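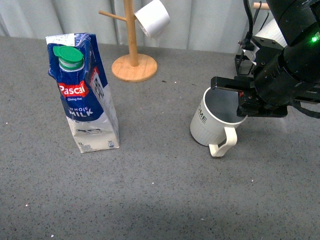

Gripper on the rim, mug on the counter, milk waiting its turn.

We use cookies to remember your settings. Accept / Manage

Filed under: Kitchen Gear & Budgets

So you want an arm to help in the kitchen! I spent most of May pricing one up, and my best tip is to write down the job before you look at a single catalog. Mine was plain: get a mug, set it down, pour the milk.

My quote from Kanus came to $3,568, and I nearly signed it that night. Then Farzana Jayawardena asked what I'd set aside for fingers, and I had nothing (oops). Spare finger pads were another $76 a set, and I'd buy 2 sets up front – mug rims are slick and you'll want to try different grips.

Measure your reach with everything standing where you really keep it. Tall cartons count, and so do mug trees, because the arm has to get past them as well as to them. I taped out the counter and lost a whole evening to it, happily. 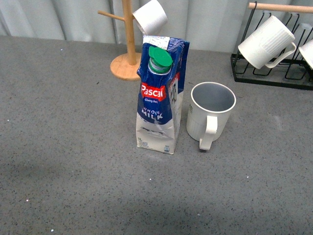
Whole milk, one mug, and the mug tree and wire rack behind.

Plan on more than one style of mug holder, too. A peg and a wire hook ask for different wrist moves, and setup hours cost money. Wouter Kuipers wanted 21 days for delivery and setup, so I put that on the calendar before booking anything else.

Oh, and ask who pays return shipping! Melosum does, Kanus doesn't. Get it in writing, and keep a bit back for cartons and mugs to practice with – soft, crumpled cartons are a much better test than a nice stiff new one.

Related tips
Counter space: measuring for small appliances
Is a service plan worth it?
Mug trees and racks compared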